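Homton Shared Workshop — Build Notes, Handout 4
Arm on a stand: wiring, homing, first picks
01/01/2024

Bring handout 3, the pin table is in there and I'm not reprinting it.

Where we are. Base bolted, shoulder and elbow on, gripper on but not tuned. The Plumitz board talks to the laptop. If yours doesn't, check the baud setting first, then the cable, then ask.

1. Power
Motor supply and logic supply stay separate. Common ground, one point only. Fuse before the switch. Big capacitor across the motor rail, 1,000 uF is fine, 2,000 if your leads are long.

2. Homing
Elbow first, then shoulder, wrist last. Go slow. Encoder gives 256 counts per turn at the motor, so multiply by your gear ratio (people forgot this in July and drove into the end stop). Write the zero offsets on tape and stick it to the base. Do it now, not after.

3. Gripper
Start with current limit at some 100 mA and creep up. Fingers should close, stall, hold. Buzzing = gain to high. Hinge pins on the Romaniuk fingers want a drop of oil — one drop.

4. Pegboard task
Hang packs come off a hook by going up a little, then out. Straight pull bends the card. Long-handled tools swing, so wait before you move sideways. Basket goes in front of the stand. Teach three points per item: approach, grip, clear. Save each under its own name, Trimolska format, no spaces.

Stop button within reach whenever motors are live. Stay outside the striped tape.

For next time: one item, hook to basket, ten runs, log evry miss and what joint was moving. Bring the log on paper.
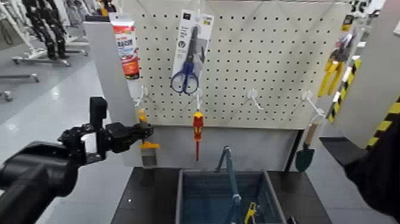

Fig. 1. Pegboard stand and basket, gripper at left (section 4).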